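Water back on in Marinho after main break

Most of Marinho has water again. Main under Hisetti Street split before dawn Tuesday, 8th November, and 120 homes went dry. Crews from Clasar had the pipe patched by lunch. Pressure still low on the hill end.

Boil notice stays on for now, drinking and dishes both. Same pipe was clamped in July, over 70 feet of it is due to be replaced but no start date yet.

Dishes can wait till the notice lifts.

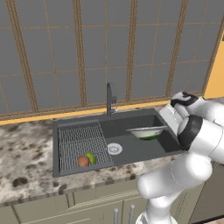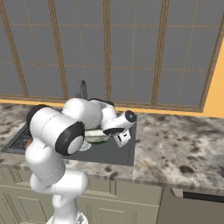
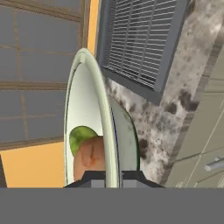 Gadis wrote in to say the hill end got no warning at all, and that the July repair was suposed to hold for years. Asked why the bottled water ran out by ten.

More bottles at the school lot from 3 p.m., 2 cases per houshold. Bring ID. Hisetti Street closed to cars between the bridge and the bakery, buses going the long way.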